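Search this blog Go

Folding for a living, with grippers

I've worked the back room at Koltska for 9 years. We take in secondhand clothes, sort them, fold them, bag them and send them to the stores. Folding is the part I'm good at. I can do a crewneck without looking, and I do, because that's when I catch up on everybody's news across the table.

So when the email came around saying we were going to be "supporting an automation pilot," you can imagine how the break room took it. Denise from bagging cried a little. I ate two donuts and didn't hear a word of the safety talk. 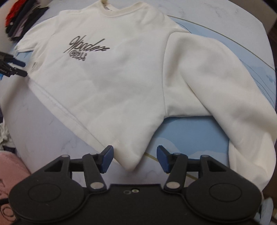

By Fergus Baxter
Posted March 19, 2020
19 comments

What supporting the pilot means, day to day, is that we fold with a gripper in hand. You squeeze, the two blue pads come together, you let go, they open up again. The recordings go off to Jadonis, the outfit building the folding machine, and their software is supposed to learn from how we do it. That's the whole job now, at least on the mornings I'm signed up for it.

And oh boy, was I bad at it! I'd been folding sweatshirts most of my adult life and suddenly I had the hands of a lobster. Sleeves were the worst. With fingers you pinch and flip and smooth with the side of your palm all in one go, and I never knew I did the palm thing until I didn't have a palm to do it with. My first morning I finished 3 tops and had to go sit in my car for a while.

It got better. You learn to go for a hem or a cuff, someplace with an edge you can get hold of, and you learn not to drag. Thick fleecy stuff is easier than I expected (it stays where you put it) and thin T-shirts are a misery. Anything with a slippery lining, forget it. Lau, our shift lead, got the knack way before the rest of us and was pretty unbearable through lunch.
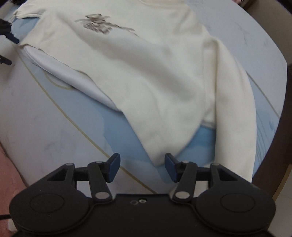 The other thing that changed is the talking. On the regular line we never shut up. On gripper mornings you have to concentrate, so it's quiet, and I come home feeling like I spent the day at the library. I miss hearing about Denise's sister's divorce. I brought this up at the Monday meeting and they wrote it down, and now we swap back to the regular line after lunch, which helps a lot.

The pay's a bit better on pilot hours, I should say that. And I like that somebody asked us how we fold. A woman from Jadonis stood with me for half a morning wanting to know why I do the left sleeve first. I had no idea! My mother did it that way. She typed that in.

Do I think it'll take my job? Some days. There were people here before me who pressed everything by hand, and then the Nodow steam tunnel came in and there's one guy on pressing now. He likes it fine, but there used to be a bunch of them. Management says the machine will do the plain stuff and we'll move over to sorting and repairs. I'd be okay with repairs. I asked to have that in writing and I'm still waiting - I'll ask again in April.

Meanwhile I've got a whole rack of sweatshirts for tomorrow and a sore thumb. If any of you fold for work and have been through one of these pilots, leave me a comment, especially if you got moved someplace else after. I'd like to know how that went.

241 shares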